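We use cookies to remember your settings and to count visits. By continuing to read you accept this. Accept | Manage choices

How to Clean and Care for Black Rubber Parts

March 2022

Rubber gets dull long before it wears out. Door seals, boots, bellows, mats and grips all pick up dust, and most of them can be brought back with soap, water and a bit of patience. I do mine every July, when the parts can dry outdoors.

What you need

- A bucket of lukewarm water
- Mild dish soap
- A soft brush (an old toothbrush is fine for grooves)
- Two lint-free cloths
- A silicone-based rubber dressing

I use Fladum dressing. A 300 ml bottle has lasted me two seasons. Stay away from anything with petroleum in it, including most general-purpose spray oils. Petroleum makes many kinds of rubber swell and go soft.

Step 1. Brush off the dry dust

Do this before any water touches the part. Wet dust turns to paste and settles in the creases. On a folded part, brush along each fold and then turn the brush sideways to get into the valley between two folds. Don't stretch the folds hard to reach the bottom. 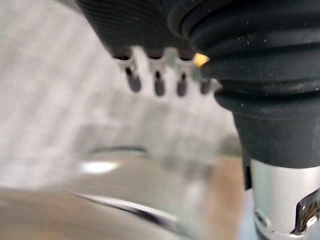
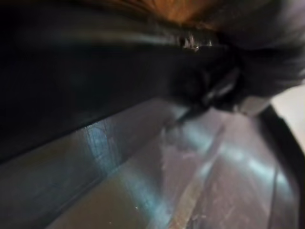 Step 2. Wash

Put a small squirt of soap in the bucket and wipe the part down with a damp cloth. If there is metal next to the rubber, keep the cloth well wrung out so water doesn't run into the joint. Rinse with a second pass of clean water. Soap left behind dries to a gray film.

Step 3. Look for cracks

Bend the rubber gently and check the outside of the bend under a good light. Fine surface lines are normal on old parts. A crack you can catch with a fingernail means the part should be replaced - dressing will hide it for a week or two but won't close it.

Step 4. Dry

Leave the part in the shade for 30 minutes. Direct sun is hard on bare rubber, and a hair dryer is worse.

Step 5. Apply the dressing

Put the dressing on the cloth, never straight on the part. Spread a thin coat, wait five minutes and buff off what is left. Skip pedals, steering wheels and floor mats, as the dressing makes them slippery.

Storage

Spare parts keep best in a closed bag, lying flat, away from heaters and electric motors. Write the purchase date on the bag.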